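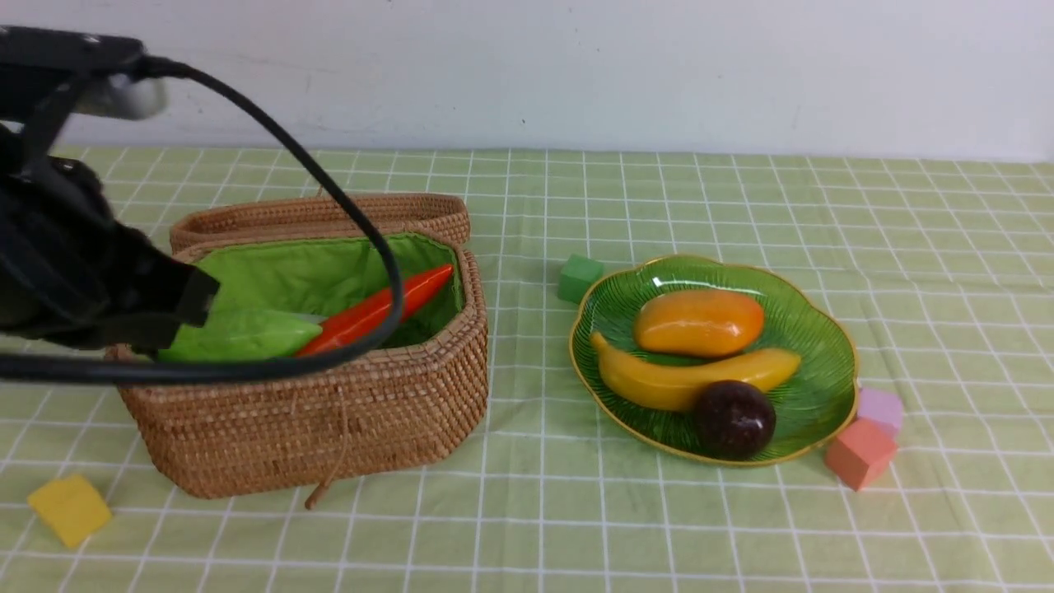
La cantidad no basta: por una política de demostraciones

El debate institucional sobre el aprendizaje por imitación se ha instalado en una cifra. Cuando el programa Dunora presentó en noviembre su memoria, la primera pregunta del consejo fue cuántos episodios contenía el repositorio. La respuesta, 3500, satisfizo a los presentes. Quien suscribe estas líneas considera que la pregunta estaba mal dirigida.

Un episodio es una decisión tomada por un operador: por dónde se aproxima la pinza, qué objeto se recoge primero, cuánto se espera antes de cerrar. Si 11 operadores reciben una misma instrucción de una sola línea, el sistema aprenderá una mezcla de costumbres que ninguna ficha técnica recoge. En la revisión interna de Brøndum se conservaron 1796 episodios tras aplicar un criterio común de aproximación y de cierre. El resto se descartó, a mi juicio con acierto, aunque la medida fue recibida como un despilfarro.

Conviene defender también la modestia de los materiales. Una cesta de mimbre con forro de tela, un plato acanalado, fruta de juguete y unos cubos de colores sobre un mantel a cuadros plantean dificultades que el banco de pruebas desnudo oculta: el borde que estorba, el pliegue que cede, el reflejo del vidrio. Las instituciones que financian estos trabajos tienden a preferir entornos vistosos. Sería más provechoso exigir variación documentada en entornos corrientes.

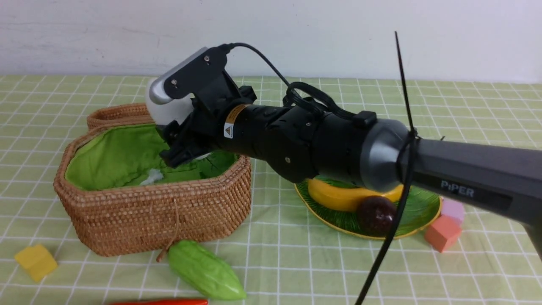
Los intentos fallidos

La segunda cuestión es el destino de los errores. En la mayoría de los protocolos, el episodio en que el objeto resbala se borra al término de la sesión. Propongo que se conserve, etiquetado y separado, con una nota breve del operador. El coste de almacenamiento es menor que el de repetir, un año después, una campaña entera para averiguar por qué el modelo no sabe corregirse.

Sorkudlow adoptó esta práctica hace 3 campañas y publica junto a cada entrega la proporción de intentos descartados. Flerarby ha anunciado que hará lo mismo. Son pasos discretos que merecen extenderse a toda convocatoria sostenida con fondos públicos.
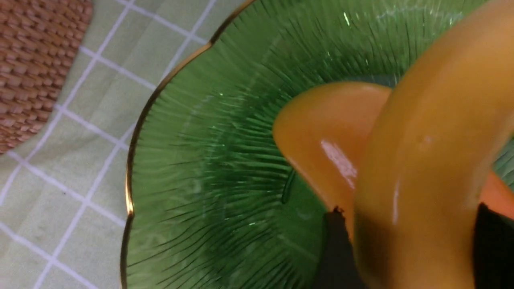
Marlies Zürcher
Responsable de calidad de datos, programa Dunora

Queda por tratar el reconocimiento de quienes operan. La teleoperación figura todavía en los presupuestos como tarea auxiliar, sin formación reglada ni mención en las publicaciones. Johanna Gruber ha pedido que los operadores consten por su nombre en la documentación de cada conjunto, salvo que prefieran lo contrario. Suscribo la petición y añado otra: que participen en la redacción de las instrucciones que después deberán seguir.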